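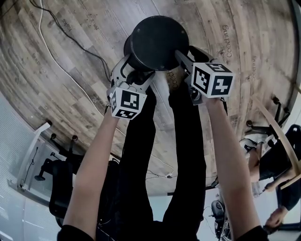
Un coussin d'assise noir et rond, au-dessus du sol. Le mobilier est au programme du samedi à Gavcombe.

La ressourcerie de Gavcombe double sa surface et ouvre enfin son étage

On l'attendait depuis le printemps, et le résultat vaut largement la patience ! La ressourcerie de Gavcombe rouvre ses portes samedi à 10 heures, avec un étage entièrement consacré aux meubles et une superficie totale portée à 600 mètres carrés. L'ancien dépôt Honkanen, rue de la Gare, que beaucoup d'habitants ne connaissaient plus que par ses vitres blanchies, retrouve d'un coup la lumière, les voix et une bonne odeur de cire d'abeille.

Au rez-de-chaussée, les habitués ne seront pas dépaysés : vaisselle à gauche en entrant, livres au fond, vêtements le long des fenêtres. Les jouets ont gagné une petite salle à eux, tapissée de vieilles cartes scolaires (celle des fleuves est superbe, et non, elle n'est pas à vendre). C'est en montant l'escalier que l'on mesure le changement. Chaises, commodes, lampadaires, tabourets de bar, fauteuils à rhabiller : l'ensemble est rangé par usage et non plus par date d'arrivée, et on circule enfin sans se cogner les tibias.

L'ouverture de l'étage permet surtout de lancer les ateliers de remise en état, réclamés depuis longtemps. Ils auront lieu le samedi après-midi, dès 14 heures, par petits groupes. On y apprendra à recoller un barreau, à changer une sangle fatiguée, à retendre un tissu sur une assise ou à décaper un plateau sans le creuser. Les outils sont prêtés sur place, la colle et les agrafes sont comprises dans le prix de la séance. Chacun peut apporter un petit meuble de chez lui, à condition de pouvoir le monter par l'escalier, ou choisir une pièce en rayon et repartir avec.

Le succès est déjà là : 144 personnes se sont inscrites sur la liste des ateliers avant même la réouverture. De quoi remplir les premières semaines, mais des places se libèrent régulièrement et l'accueil rappelle volontiers ceux qui laissent leur numéro. Une séance réservée aux enfants accompagnés est prévue en juillet, autour de la peinture sur petites caisses.

Pour le tissu, la ressourcerie a trouvé un beau partenaire de voisinage. L'atelier textile Brarow lui cède ses fins de rouleaux, et il y a de vraies merveilles dans le lot - un velours moutarde, un lin épais presque bleu, des rayures de transat à donner envie de refaire toutes les chaises de la maison. Les coupons sont vendus au poids, près de la caisse de l'étage.

Côté dépôts, la règle change un peu. Les petits objets sont acceptés pendant toutes les heures d'ouverture, par la porte principale. Les meubles se déposent désormais par la cour, uniquement le matin, et les plus encombrants sur rendez-vous. Les matelas et les gros appareils de cuisine restent refusés, comme auparavant. L'an dernier, 571 meubles ont été remis en vente dans les anciens locaux, pourtant bien étroits, et l'on se prend à rêver de ce que donnera la nouvelle adresse.

Samedi, la matinée commencera par un café offert dans la cour, et le groupe de cuivres Genden jouera vers 11 heures, sous le préau s'il pleut. La vente, elle, se poursuivra sans interruption jusqu'à 18 heures. Le stationnement étant limité rue de la Gare, mieux vaut se garer derrière la salle des fêtes et finir à pied. Un diable peut être emprunté à l'accueil contre une pièce d'identité, à rendre avant la fermeture.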